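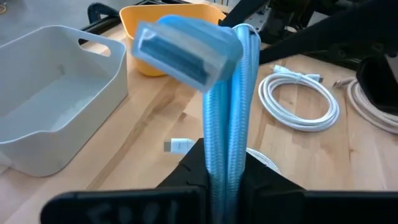

3.2 Wear diaries and removal

Diaries first, then removal. Same order for every participant. 20 women, all regular mascara users, all recruited through the two Kikley salons in Stadville. Each got one tube of the Gruloler tubing mascara and one of the waterproof, both with the label covered. One formula for a week, then a break of 2 days, then the other. Half started with tubing.

Application was left alone. No set number of coats, no lash curler rule. We did ask for bare lashes at the start of each day and no primer. Participants wrote down the time they put it on and then checked in a hand mirror at lunch and again before taking it off. Three things to note: flakes on the cheek, smudge under the eye, curl still holding or not. Yes/no only. An earlier version of the diary had a scale with 7 steps and people skipped it, or circled the middle one all week (Saavedra, pers. comm.). So we dropped it.

Removal happened at home for most of the week and in the salon once, on the Monday. Salon removal was done by Gunn or Ojeda, never by the person who had handed out the tubes. Warm water and a cotton pad for the tubing formula, oil cleanser for the waterproof. Pad held on the closed lid, no rubbing, then one wipe down. Up to 3 pads per eye. Anything left after that was written down as residue and taken off with whatever worked. Used pads were bagged by eye and looked at the same afternoon, under the same lamp, by Bustos and Zúñiga seperately. Where they disagreed Gunn had the deciding look.

Lashes on the pad were a problem. Hard to tell a shed lash from a tube of mascara that slid off in one piece, particularly with the black shade. We tried wetting the pad again and pressing with a fingertip; tubes squash, lashes don't. Good enough for our purposes but slow. Cisternas used a similar press test for false lash glue, and our sheet is adapted from thiers.

Missing entries. Lunch checks were missed far more often than evening ones, mostly by participants working shifts. We left the gaps as gaps, nothing filled in from memory. If a whole day was missing the participant could add a day at the end of the week, same formula. Contact lens wearers stayed in and were marked as such. Anyone with a sore or itchy eye stopped right away and that tube was taken back, diary kept up to that point.

Shade was fixed at black for both. Brown would have been nice to have, particularly for the smudge question, but the tubing formula didn't come in it at the time.

Figure 2. Blue braided cable, doubled over, with HDMI connector, held between two black gripper fingers.

Results for flakes and smudge are in the next section, curl is treated seperately after that.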